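19/03/2022, Stivton, laundry bench

Saturday, so I had the big table nearly to myself this morning and got through more cloth work than I have all week. Coffee machine is dead again. Agnes Björklund, if you read this before Monday, the spare fuse is in the drawer under the label printer!

What I keep chewing on is the question Hajnalka threw at me on the stairs: can a machine do the laundry yet, yes or no? I said "depends what you call laundry" and she rolled her eyes, fair enough. Washing has been solved since before I was born. Carrying the stuff there, meh, if the floor is flat and you don't mind waiting. But a heap of soft blue cloth on a sheet still beats everything we own unless somebody is holding the tool, and most of my notes today are about the first two seconds, when the fingers close and you find out what you've got hold of.
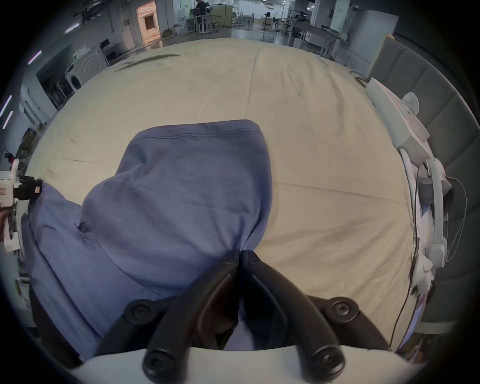 Notebook 8, p. 35

A pinch in the middle of a heap is easy to get and nearly worthless. I can close on the bunched part any time I like (so can the Zukus planner, it loves a nice fat wrinkle), and then you lift and the whole thing comes up like a wet sock and you know no more about its shape than you did before. What you want is the hem. The hem is a bit thicker, it has stitching you can find with a camera, and it leads to a corner if you follow it. My hands know this without asking me. I tried to catch myself doing it at home last night with a pillowcase and I honestly couldn't say how I'd found the corner, my thumb just went.

Things to try for the pick:

- come in flatter, close slower, let the cloth ride up between the tips
- go for a stitched edge even when there's a bigger wrinkle closer
- if the pinch is in the middle, let go and start over. Don't drag!! Dragging pulls the cover sheet along and then I spend ages smoothing it out
- shake-out after the lift: one small one, then look. The big theatrical one from last fall mostly threw the cloth on the floor

The cover sheet is a nuisance of its own, by the way. Every crease in it looks like an edge to the vision code. Pale sheet with blue cloth is the kindest combination I could think of and I still get false edges along the long folds. I'd hate to see pale on pale. Hajnalka Dobos wants to do pale on pale. She can have it.

Second topic, two grippers. With one you're basically fishing. With two you can pull an edge tight, and a tight edge is almost a straight line, and straight lines are something a computer is good at. So the plan for the next block of runs is pick, find a second point along the hem, stretch, lay down. By hand with the tools this feels slow and clumsy but it's doable. The part that bugs me is how much tension to use. Too little and the edge sags, too much and it slides out of the tips on one side, and it's always the side I'm not watching.

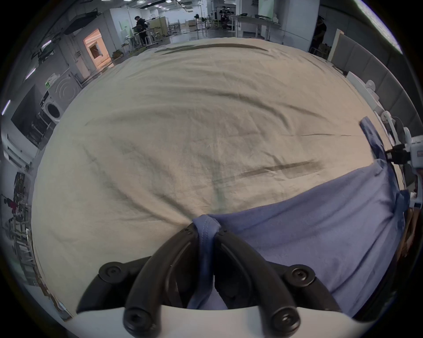 And then there's the laying down, which people skip when they talk about folding. You've got your edge tight, wonderful, now put it on the table without undoing everything. I want to lower the far side first and walk the near side after it, keeping a little pull the whole way. Sjögren's write-up does both sides together, and maybe for a stiff dish towel that's fine, but on soft stuff I think the middle will belly out. We'll see. I've been wrong about cloth before.

My own answer for Hajnalka, for what it's worth: a machine can do the chore if you hand it the corners. Somebody flat out asked me that on the Clastville visit, "so when does it fold my shirts," and I said ask me again in September. Bit cheeky of me. I'd guess towels by then and shirts no. Sleeves are evil.

Bookkeeping. Target for the cloth set is 2000 usable picks. The log says 2457 entries, but that counts every time the fingers closed, including middle-of-the-heap pinches, and I don't want those in the same folder as the hem ones. Need to sort before anybody trains on it. I started a column called "where" (hem / corner / middle / no idea) and I'm already using "no idea" more than I'd like.

Monday: tape the cover sheet down at the far end, ask Agnes about softer pads for the fingertips, charge both tools overnight. Also buy lint roller.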